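July 13, 2025
Vanity table, day one in the big room

Erner delivery finally unpacked and put together. The sheet says "ready in minutes." Took us most of the morning, and the mirror bolts were in the drawer, which was taped shut, with the instructions also in the drawer. Huệ Giáp found them. I had already started looking for a substitute bolt.

Measured it before anyone put anything on it. Overall height with mirror 161 cm, top 88 cm wide. The listing had it at 100 cm wide, so either they measured the box or they made it up. It doesn't matter much for where we have it standing, but I'd planned the layout on paper for the larger top and now the paper is no use. Redid it in pencil over the old one. Don't use the copy pinned by the door.

What we're trying to settle for the Sterau list: does a vanity top need a tidying routine of its own, or can it take the one we wrote for desks? Huệ thinks it needs its own. I think we're about to write two pages on how to put a bottle next to a mirror. Agreed to try a small set of things first and argue afterward.

Set so far: the perfume bottle, the blue and white card, the thin white stick. I asked for fewer things than Huệ wanted. She says a real vanity is never this bare. True, but a real vanity also isn't tidied by someone following a sheet.
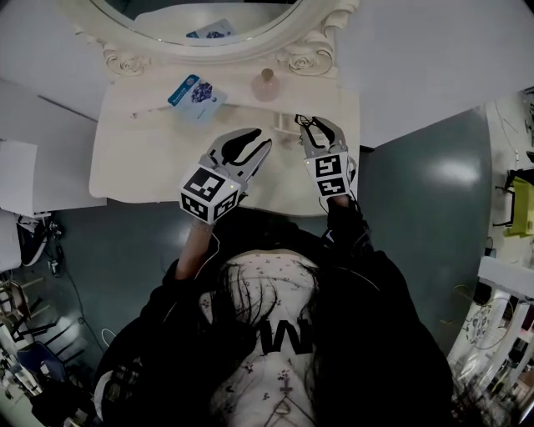
Where should the bottle go when the top is being put in order?
Close to the mirror on the right side, with enough of a gap that fingers can get around it without knocking the frame.

That's the current wording anyway. I don't love "enough of a gap." Huệ suggested 22 mm, and I'd like to know who is going to measure that with a perfume bottle in one hand. Left it vague until we've watched a few more people do it.

The card is more trouble than the bottle. Flat on the top there's very little to get hold of, and everyone I've watched so far wants to slide it to an edge first. On this table the nearest edge is a long way off if the card is sitting back by the mirror. The desk routine says "square the papers to the front edge," and that makes sense for papers. On a vanity it just looks like someone left a flyer. Proposed: card lies in front of the mirror, picture up, any angle is acceptable. Huệ wants it straight. Will try both and see if anyone other than us can tell the difference.

The mirror itself. I was against a carved one. All the roses and scrolls will collect dust, and our cleaning cloth snags on anything raised (test patch on the lower left scroll, it snagged). Ambrosio polish claims "no residue in carved detail." There is residue in the carved detail. A dry brush did better and cost nothing. I'll give it until September before I call the polish useless in ink.

Second complaint: you get everything twice. The glass picks up the whole room and the window, so a person glancing up from the tabletop sees chairs and daylight and has to find their place again.

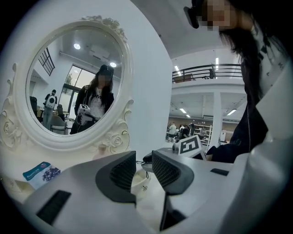

Mirror on the Erner vanity, card and bottle at its base, window side of the room in the glass.

Tried to talk Huệ into turning the table so the glass faces a plain wall. She pointed out, fairly, that people do put these opposite windows, because they want the light. So it stays. I'm noting that I objected.

The drawer: knob is small and round, sits on the front edge where you'd want it. Runs stiff for the first bit and then comes out all at once. Rubbed a candle end on the runners, slight improvement, possibly only because I now know to pull slowly. Nothing goes in the drawer for now. If we start allowing "put it in the drawer" as an answer, everything will end up in the drawer.

We still need something long and floppy on the list. Jelodent sent sample floss picks for the bathroom set and Huệ asked if they could count as vanity items. I said no, then couldn't come up with a good argument. A short cable is the better choice in my view, it's what really collects on these tables, and it never lies the same way twice.

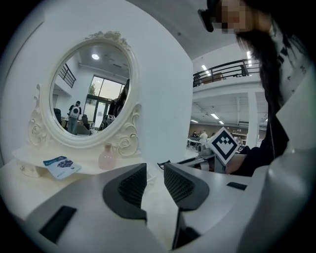
Rule for it, first draft: pick up in the middle, set down at the left, no coiling. Coiling was in the desk routine and half the time went on that alone. Huệ says leaving it uncoiled isn't tidy. My answer is that it's tidier than it was, and she wrote "low bar" in the margin of the draft, where it remains.

Where I've landed for today: keep the desk routine, add a short vanity section, bottle and card and cable only. Not convinced the section earns its place.

To do:
Felt pads under the feet, the table rocks toward the back right.
Write to Erner about the width.
Find a brush with softer bristles for the frame.
Take down the old layout by the door.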